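Plinda Tabletop: recording rules and data card

This set holds 3,279 episodes from the two-arm cell at Gitmont. After review, 3,066 are cleared for training. The rest stay in the archive folder and should not be mixed back in.

Rules for operators

Clear the tabletop of anything not on the task sheet before you start. Keep cables off the white surface. Only one gripper closes on an object until the other is lined up — no grabbing from both sides at once. Stop the episode if the arms touch.
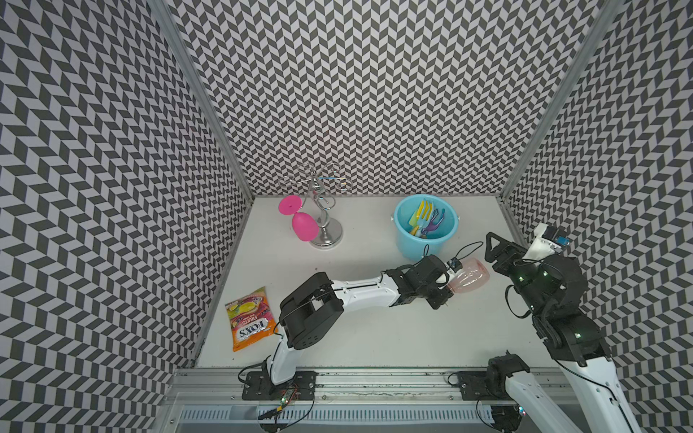
Left gripper holding the pink cup, right gripper open. Mug stand and bucket of toy utensils at the back.

Labelling

Mark an episode "fail" if an object leaves the table, even if it is put back later. Dropped and recovered on the table counts as "retry". Reviewers at Mulcahy check 15 episodes from each batch. If fewer than 94 per cent of a batch's labels agree, the whole batch is relabelled.

Known gaps

Batches recorded before April have no retry label. Wrist views may be missing for short stretches; see gaps.csv.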